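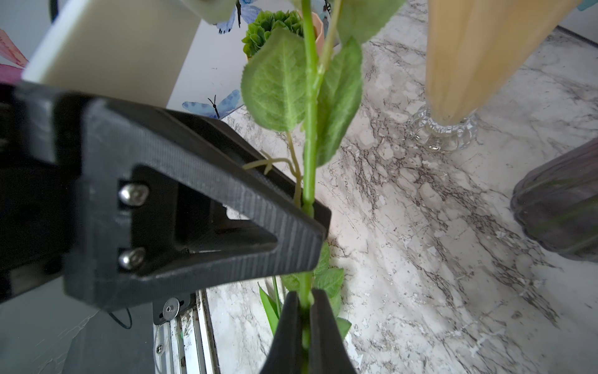
Artificial stem with a serrated leaf and a curling tendril. A pale peach-pink vase stands behind.

Nivis Adds Mixed-Stem Arranging Set to Its Artificial Flower Range

Nivis, a supplier of artificial flowers and tabletop vases, will begin shipping the Drondard arranging set in January. The set is intended for hotels, waiting rooms, show homes and retail displays where cut flowers are not practical. It is sold as one carton of 36 stems with a printed arranging guide. Vases are sold separately under the Uner name.

The stems are supplied unsorted by vessel. Buyers decide which flower goes where, and the guide gives a working order for doing so: separate the stems by type, open out the leaves, choose the vase, then place the tallest stems first. Shorter stems and buds are added last, near the mouth of the vase. 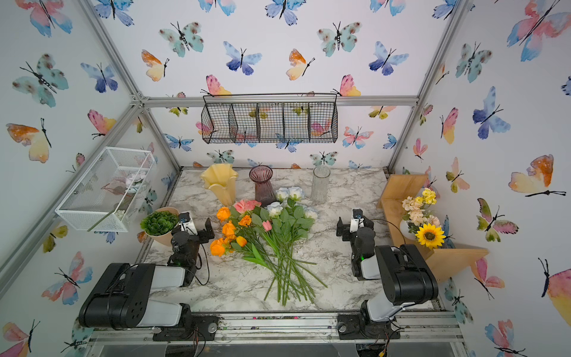 Sorting is the step that the guide treats in most detail. Stems packed for shipping tend to cross and hook on one another at the leaves, and pulling a single flower out of the middle can bend the wire core. The guide recommends laying the bundle flat with all of the heads pointing one way, as with the orange, pink and blue-tinged white roses on the marble-patterned tabletop, and lifting stems from the outside of the bundle inward. Vases should be set out empty behind the work before the first stem is picked up. A ruffled rim, a flared mouth and a straight cylinder each hold a stem at a different angle, and it is easier to compare them side by side.

Stem length in the set runs from short filler to full display height, and stems may be trimmed with wire cutters. Nivis advises against trimming until the whole arrangement has been stood in its vase at least once.

Leaves are shaped by hand. Each leaf should be bent at the point where it meets the stem and never along the blade, where a crease will remain visible.
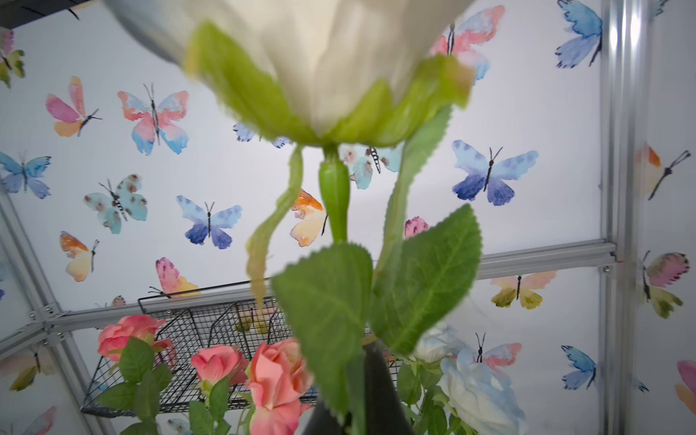 Sepals and narrow leaves close to the flower head need less work and can usually be left as they come out of the carton. Dust is removed with a dry brush. Nivis does not recommend water or spray cleaners on any stem in the Drondard set.

The arranging guide was prepared with Dudás, a display studio that furnishes reception areas. Dudás tested the working order over 12 trial arrangements and asked for one change — the step for opening leaves was moved ahead of the choice of vase, as opened foliage takes up more room at the neck than closed foliage does.

The first production run is 1,250 cartons. Trade orders are open now and will be filled in the order received. The set has been placed with 234 retail accounts for the spring season. Replacement stems will be available singly by flower type.

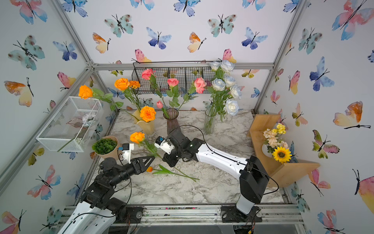

Three groupings: orange roses and marigolds in the ruffled vase, pink roses in mauve glass, pale blue-and-white roses in the clear cylinder.

Samples and the trade price list can be requested from the Nivis sales office. The office is closed on Sunday.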